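4. Montar o tampo e pôr a mesa a uso

Agora que as pernas estão apertadas (se ainda não estão, volte ao capítulo 3, que eu espero!), chegamos à parte de que mais gosto. A mesa Curko leva um tampo branco brilhante, e é ele que pede mais cuidado em toda a montagem. Já montei muitas destas e continuo a fazer tudo com calma, de meias e sem relógio no pulso.

Vai precisar da chave que vem no saco Ranmont, de uma manta grossa e de mais uma pessoa para virar o tampo. Sozinho não dá mesmo, já tentei e fiquei com uma marca na parede do corredor.

4.1 Fixar o tampo

1. Estenda a manta no chão e deite o tampo com a face brilhante para baixo. Deixe a película protetora colada.
2. Pouse a estrutura em cima e alinhe os furos. O lado com a ondulação fica para trás, virado para a parede.
3. Enfie os parafusos todos à mão, só umas voltas, antes de pegar na chave.
4. Aperte em cruz, começando por um canto e passando ao oposto.
5. Virem a mesa os dois ao mesmo tempo, segurando pela estrutura e nunca pelo rebordo do tampo.
6. Retire a película devagar, puxando rente à superfície.

Cuidado: nada de aparafusadora elétrica neste passo. A rosca é curta e o parafuso passa do ponto num instante.

Nota: a profundidade indicada na caixa, 867 mm, é medida na parte mais funda da ondulação. Se a sua parede tem rodapé alto, conte com isso antes de escolher o sítio.

4.2 O furo dos cabos

O furo fica junto à borda de trás, à direita. Se usa a mesa só para comer pode esquecê-lo, mas eu passo por ali o fio do candeeiro e fica tudo muito mais arrumado.

1. Passe o cabo de baixo para cima, com a ficha desligada da tomada.
2. Prenda a folga por baixo com a abraçadeira Robles (peça 362).
3. Abane o cabo ao de leve – se ele escorregar, dê mais um dente à abraçadeira.

4.3 Primeira limpeza e primeiro lanche

1. Passe um pano macio bem torcido, com água morna e uma gota de detergente da loiça.
2. Seque logo com outro pano, sempre no mesmo sentido. O brilho mostra as marcas de secagem, sobretudo com luz por cima.
3. Ponha a mesa! Para o dia a dia gosto muito de loiça de plástico, que é leve e pousa sem fazer barulho: um prato com rebordo ao centro e a caneca bem afastada, com espaço para o cotovelo.

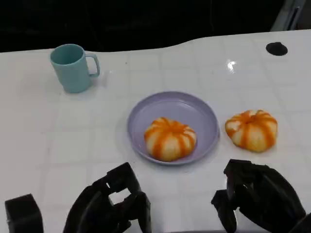
Posso pousar uma panela quente diretamente no tampo?
Use sempre uma base, mesmo que seja só por um minuto. O calor deixa um halo baço no brilho e esse já não sai com pano nenhum.

4.4 Manutenção

Ao fim do primeiro mês volte a apertar os parafusos, porque a estrutura assenta um bocadinho. Para dedadas basta um pano seco. Para nódoas de café ou de doce, deixe um pano húmido em cima uns minutos e só depois esfregue – com jeitinho!

Cuidado: não use esfregão verde, lixívia nem o creme Drundis, que é ótimo para lava-loiças mas risca este acabamento.

Se lhe faltar alguma peça no saco, escreva ao Rigoberto Montes, do apoio ao cliente, e indique o número que vem na etiqueta debaixo do tampo.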